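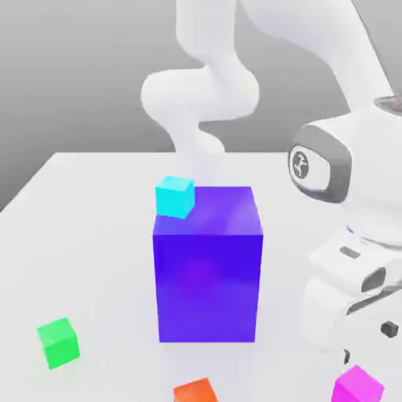
Sim, two-arm cell, cyan cube up on the tall box. Green, orange and magenta still on the table.

November 18, 2024

Gripper comparison, continued, in simulation, where nothing costs money except my afternoon.

Same task for both hands: take the cyan cube off the box, put it on the table, leave the box standing. The last clause was added after the first batch. The Losto config reads "task complete" if the cube reaches the table by any route, and bulldozing is a route.

300 episodes each, same seeds, controller at 70 percent speed. The Camenzind finger model knocked the box over in 14 of them. The Hitier model never did, mostly by being too timid to close. It hovers, it reconsiders, it times out. I have worked with people like this.

The cube hanging a bit over the left edge is deliberate. Nghĩa Kim wanted a start pose that punishes a sloppy approach angle, and he got one. From the right-hand arm it's a long reach across the top of the box, with the other arm parked behind it. Planner keeps finding paths that go through the parked elbow. Collision padding is on, I checked twice, then found it was on for the wrong arm.

Seed 2125 is the one to look at if you want to see it go bad. Grasp is fine, lift is fine, then the wrist unwinds the long way around for no reason I can find in the log.

The box being slightly translucent is a leftover material setting. Depth doesn't care, the RGB policy might. Set it opaque before the next batch so we aren't benchmarking glassware.

To do: fix padding, rerun both, ask Skosteck whether their friction values are measured or wished for. Cube mass is still the default.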